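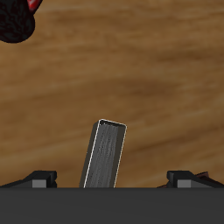
**Teleop demos for the book and caddy task: how clean do they need to be?**

**plustberg_7**

I'm recording demonstrations in simulation for a tabletop task. The job is to pick up a book and stand it in one of the compartments of a desk caddy. One arm, parallel gripper, one view from the wrist and one from the front. I drive it with a 3D mouse, with the gripper on the left button.

I have 199 demos saved so far. Quite a few of them have a moment where I come down beside the book, stop, shift sideways and then close. In some I go back up and start the approach again. The policy I trained on the lot does the same thing. It hovers, drifts, hovers again, and sometimes never closes at all.

Should I throw out every demo with a correction in it, or is there something to be gained from keeping them?

**Leif Holst**

Keep the corrections and cut the pauses. They are separate problems.

A pause gives you a long run of frames where the action is close to zero and the view hardly changes. The policy learns that when the gripper is over the book, the right thing to do is nothing. Drop the frames where neither the arm nor the gripper command is moving and train again before you delete anything.

Be careful at the moment of closing. The arm is still while the fingers move, and you want to keep all of that.

**vorkeck**

I disagree about keeping the corrections. With a few hundred demos you can't afford three ways of approaching the same book. Pick one: above the book, turn the wrist to match the spine, straight down, close. Record it that way every time and bin whatever doesn't match. I did this with a drawer task last August and the clean set beat the mixed set easily, although the mixed set was larger.

**Leif Holst**

And what did your clean policy do when it came down a centimetre off?

**vorkeck**

Pushed the drawer handle sideways and carried on as if it had hold of it. Fair enough. But it came down a centimetre off far less often.

**hjaltadottir_k**

Can I ask how the start positions are set? If the book is dropped in at random above the table at reset, you need to let it settle before you start recording. I had a batch where logging began on the first step after reset and things were still in the air. The policy picked up a habit of waiting at the start of every run.
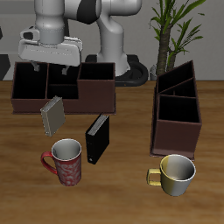 I hold the arm still for the settle time now and only start the log on my first input. The other thing I'd look at is which compartment you choose. If you sometimes go for the tall one and sometimes for a low one, with nothing in the instruction to say which, the policy may well aim between the two and hit the divider.

**plustberg_7**

Start positions are random within a patch of the table, and so is the angle. I log from reset, so I'll change that.

The compartment is supposed to be the back one. I've just gone through some of the early demos and I clearly wasn't strict about it. A few go in the front because the book was already near it and I was being lazy.

**hjaltadottir_k**

Then I'd sort that before arguing over corrections. Relabel the front ones if your policy takes a text instruction. If it doesn't, leave them out.

**lukex**

Which view do you drive from? I ask because the sideways shifting sounds like a view problem to me. From the front I can never judge how far the fingers are from the book in depth, so I used to go down, find I was wrong and shuffle across. Driving from the wrist view for the last part of the approach fixed most of it. You can see the gap on each side of the book and centre it before you close.

**plustberg_7**

Front view only, for driving. Wrist gets recorded but I don't have it on screen.

**lukex**

Put it on screen. Side by side if you have room — I make the wrist one bigger once I'm over the object.

**vorkeck**

Agree with lukex on this. I'd also turn the speed down near the object. Full speed across the table, then a quarter or so for the descent. Don't stop to change it, though. Map it to the second button.

**Leif Holst**

I wouldn't have two speeds. You get a jump in the size of the actions that depends on a button the policy can't see. Scale it smoothly with height if you must.

**vorkeck**

It can see the height of the gripper, and that's where I press the button, so I don't think it matters much. Never caused me trouble.

**grip_and_release**

Has anyone done this on a real arm by hand guiding? We do it that way and the approaches come out much smoother than with a mouse. The drawback is your hand and sleeve in the front view, so we replay the joint positions afterwards with the objects put back where they were and record the images then. Slow work, and if an object goes back slightly off the replay misses it.

**hjaltadottir_k**

Not much help to someone in simulation, but yes, same experience. Replay failed often enough that we went back to remote control.

**plustberg_7**

Update, 08/11/2022. I trimmed the still frames, took out the front compartment demos and started the log at first input. Same training settings as before. It closes on the book far more often and the long hover has nearly gone. It still catches the divider on the way in when the book starts at a steep angle.

I left the corrections in for this run. Next I'll record a new batch with the wrist view up and compare the two sets.

**Leif Holst**

For the divider, look at where you turn the book upright. If you're doing it over the caddy, do it earlier, while there's still clear space round it.

**vorkeck**

And please run one without the corrections. I'd like to see the difference on the same task.

**plustberg_7**

Will do both. The run without corrections is queued for tonight, 3,000 steps to begin with, and longer if it's still improving.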